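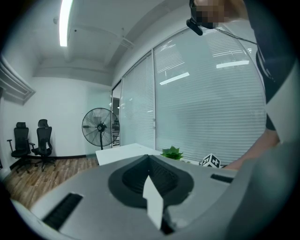
14/12/2024 – Auswertung Anhörungsprotokolle, Gesundheitsreform

Protokolle der Ausschusssitzungen bis Mai eingelesen, insgesamt 1.117 Redebeiträge. Davon 46 doppelt, Teresa hat sie entfernt. Zwei Dateien aus Istcombe lassen sich nicht öffnen, neu anfordern.

Kodierung: Kategorie 5 (Zuschüsse zu Prämien) überschneidet sich mit »Steuergutschrift«. Bríd Egan will beide zusammenlegen, ich würde sie vorerst getrennt lassen. Änderungsanträge zum Entwurf Noonan noch nicht zugeordnet.

Offen: Abstimmungslisten mit Fomlow abgleichen, Schreibweise der Abgeordnetennamen vereinheitlichen.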